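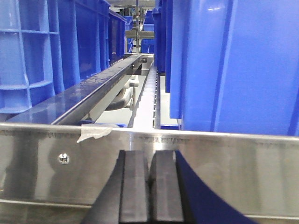 The Rindisix Remaster

4 min read

Gerrit Mabuza had paid for the remaster twice, once as a download and once on vinyl, and he still didn't believe in it.

"You can hear the room now," said Jonatan, turning it up.

"What room? They made it in a closet. You told me that in April."

"You can hear the closet, then."

Gerrit listened. He heard the same drum machine, a little louder, and the same woman humming behind it. Rindisix had put out one album, sold 366 copies and split up, and people had been finding meaning in the hum ever since. Jonatan had a theory that it was a tune her mother used to sing. On the forum, a man called Ultan Phelan had written more than 3,000 words about the bridge of track two. Gerrit had read them all, looking for a reason.

"Play the old one," he said.

Jonatan sighed and switched over. The hum came back thinner, with hiss on it.

"There. Worse," said Jonatan.

"Is it?"

They went back and forth until the coffee was cold. Somewhere in there Gerrit lost track of which was which and kept quiet about it. Then the hum slid down half a step, the way it always did, and the back of his neck went tight.

"Which one was that?" he asked.

Jonatan looked at the screen – for longer than he needed to – and said it was the new one.

"Show me," said Gerrit.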